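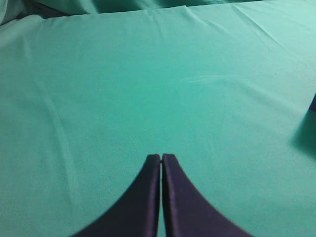
I gave up on linen in June. I had been sewing my own shirts for a bit over two years, all of them in the same mid-weight linen, and I had reached the point where I could cut one out after dinner and have the collar on before bed. They were fine shirts. They also looked like I had slept in them by ten in the morning, and I work at a front counter. So I went looking for a woven cotton with a matte face, in a plain colour, and ended up with a teal green that goes closer to mint where the light gets at it. It still creases, but the folds are soft ones and I can live with them.

The shop was Rezende, which is up a flight of stairs over a tile showroom and keeps hours that suit the owner. Gervásio Teixeira has the remnants at the back on a long table, sorted by weight and then by whatever he feels like. He let me take a hand-sized swatch home first, which I washed hot and hung on the line to see what it would do. It lost a bit of length and nothing I could see in width. I went back and bought enough for two shirts.

I use the Plumine shirt pattern, the older version with the separate yoke. The new one has a one-piece back and a pleat, and I have tried it and did not like how it sat across the shoulders. If you have the older version, hang on to it. The paper is thin and mine is mostly tape now, so last winter I traced the whole thing onto brown kraft paper and punched a hole in each piece so they hang on a hook behind the door.

The changes I make to it are the same every time. I drop the hem a little at the back, take some out of the sleeve below the elbow, and move the pocket down. The pocket placement on the pattern is too high for me and I look like I am carrying my pens under my chin. I also cut the collar stand on the cross grain, a thing Nayara Figueiredo told me to do when I was in her evening class, and the collars have sat better ever since.

Washing first is the part I used to skip. With the linen I got away with it once and then did not get away with it, and the second shirt went to my nephew. Now the whole length goes through the machine on the hottest wash it is going to see in its life, then on the line, then a press while it is still slightly damp. I do the pressing on a folded wool blanket on the kitchen table. An ironing board is no use for that much cloth, it just slides off one side while you are working on the other.

Cutting took me most of a morning. I have gone back and forth on scissors and a rotary cutter and have settled on scissors for anything with a curve. Weights in place of pins, too. Mine are large steel washers from the hardware shop, 27 of them, wrapped in scraps so they do not mark anything. A plain cloth is easier to lay out than a check, obviously, but it is also easy to lose track of which side is the face. I put a small piece of masking tape on the wrong side of every piece as it comes off the table. Two front pieces cut for the same side is a mistake I have made before and would prefer to leave in the past.

Thread was more trouble than the cloth. I took the swatch to three places and everything was either too blue or had a shine on it. Masaru Ikeda at the Mestum haberdashery finally pulled out a grey-green I would have walked straight past. Laid across the fabric it vanished. His advice was to unroll a single strand and look at that, and ignore the colour of the spool. He sold me colour 616, the 200 metre spool, and one was enough for the first shirt with a fair bit left over.

The machine is an old Grakusora, all metal, and it weighs as much as a small child. Reinaldo Lopes services it for me every spring and every spring he says the same thing about the belt. It did the long seams without complaint. I flat-fell the sides and the armholes, which takes ages and is the only part of the process I still find tedious. The sleeve placket I did twice. The first one was a few millimetres out at the top and I tried to tell myself it would be under a rolled cuff anyway, then unpicked it after lunch.

Buttons came off a worn-out shirt, as they usually do. I keep a jar. There were not enough matching for the front and the cuffs, so the cuffs have slightly darker ones and I doubt anyone will look.

I have worn it to work 6 times now. It comes out of the wash a bit stiff and relaxes by the middle of the day. The colour has held so far, though I dry it in the shade under the verandah to be on the safe side. My neighbour Welington Godoy asked where I bought it and then asked if I would make him one, and I said I would show him how to make his own, and he has not raised it since.

The second length is still folded on the shelf. I am thinking of short sleeves for that one, and possibly a flat hem so it can be worn out. I need to redraw the sleeve first, and find my French curve, last seen in the laundry.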